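Forota 쓰면서 메모한 것들, 짧게 나눠서 올립니다. 한국어가 제 모국어가 아니라서 어색한 표현이 있으면 양해해 주세요.

1/ 화면 디자인 도구와 코드 생성기는 오래전부터 있었습니다. 제가 요즘 쓰는 Forota는 조금 다른 일을 합니다. 설치 프로그램을 만들어 주는 도구입니다. 파일 목록과 조건을 적으면 설치 스크립트와 제거 스크립트를 같이 만듭니다.

2/ 처음에는 제거 스크립트를 믿지 않았습니다. 예전 도구는 설정 폴더를 항상 남겼기 때문입니다. Forota는 설치할 때 기록을 쓰고, 제거할 때 그 기록을 거꾸로 읽습니다.
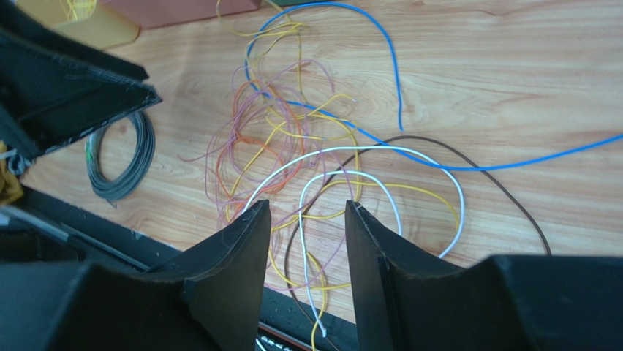 3/ 의존성 문제

저희 프로그램은 라이브러리를 많이 사용합니다. 버전이 서로 맞지 않으면 설치가 중간에 멈춥니다. Hema Chettiar 님이 알려 주신 방법은 공용 라이브러리를 별도 패키지로 분리하는 것입니다. 그렇게 바꾼 후에 설정 파일이 800줄에서 훨씬 짧아졌습니다.

4/ 다만 분리한 패키지는 버전 번호를 직접 관리해야 합니다. 저는 이것을 두 번 잊어버렸습니다. 두 번째는 배포한 다음에 알았습니다. 많이 부끄러웠습니다.
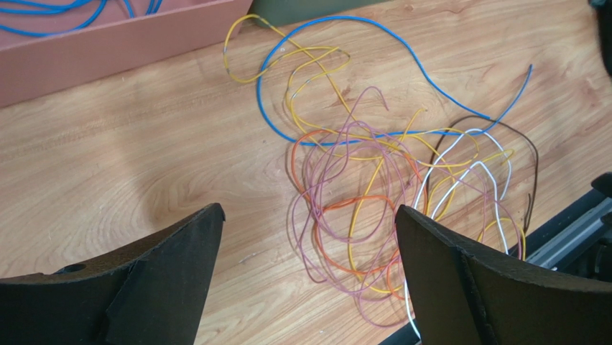 그래서 지금은 빌드할 때 번호를 자동으로 비교합니다. 번호가 같은데 파일 내용이 다르면 빌드가 실패합니다. 엄격하지만 마음이 편합니다.

5/ 서명에 대해서도 질문을 받았습니다. Forota 안에서 직접 서명할 수 있지만, 저희는 외부 명령을 호출합니다. 인증서를 빌드 서버에 두고 싶지 않았습니다. 설정 화면의 "빌드 후 명령" 칸에 한 줄을 적으면 됩니다. 경로에 공백이 있으면 따옴표를 꼭 넣으세요.

6/ 한글 경로는 3 버전부터 잘 됩니다. 그 전 버전에서는 사용자 이름이 한글이면 임시 폴더를 찾지 못했습니다. 로그에는 "파일 없음"이라고만 나와서 원인을 찾는 데 오후를 다 썼습니다.

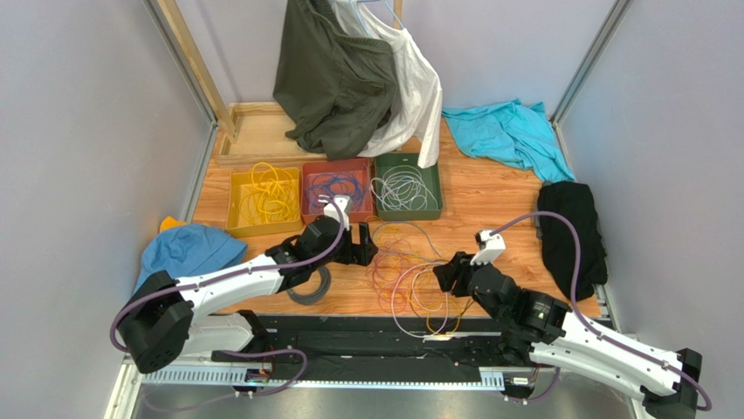
Zultport 배포도구팀

7/ 업데이트 방식은 아직 고민 중입니다. 전체 파일을 다시 받는 방식은 단순하지만 사용자가 기다려야 합니다. 바뀐 부분만 받는 방식은 빠르지만, 사용자가 파일을 직접 고친 경우에 실패합니다. Lech Cieślak 님은 전체 방식을 권하셨고, 저는 바뀐 부분만 받는 쪽을 먼저 시험하고 있습니다.

8/ 시험은 컴퓨터 25대에서 했습니다. 한 대에서 실패했는데, 백신 프로그램이 임시 파일을 잡고 있었습니다. 재시도 간격을 3,000밀리초로 늘린 다음에는 같은 오류를 보지 못했습니다. 이 값이 제일 좋은 값인지는 잘 모르겠습니다.

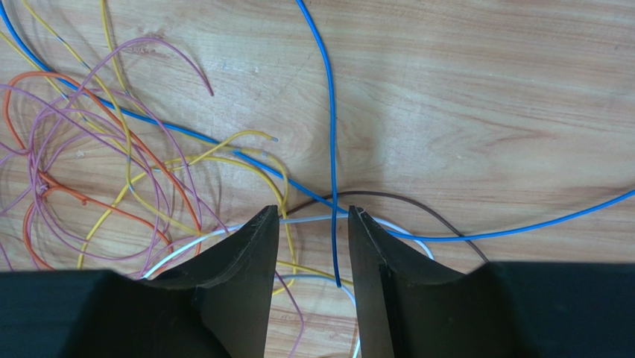 나무 상판 위의 여러 색 전선

9/ 무인 설치 옵션도 많이 물어보셔서 적습니다. 명령줄에서 실행할 때 응답 파일을 같이 지정하면 창이 뜨지 않습니다. 응답 파일은 보통 설치를 한 번 진행하면서 저장할 수 있습니다. 단, 라이선스 키도 그대로 저장되니까 공유하기 전에 지우셔야 합니다.

10/ Joaquín Riquelme 님이 물어보신 다국어 메시지 파일은 5월에 정리해서 올리겠습니다. 지금은 한국어와 영어만 있고, 한국어 쪽은 "취소"와 "중단"이 섞여 있습니다. 어느 쪽이 더 자연스러운지 의견을 주시면 감사하겠습니다.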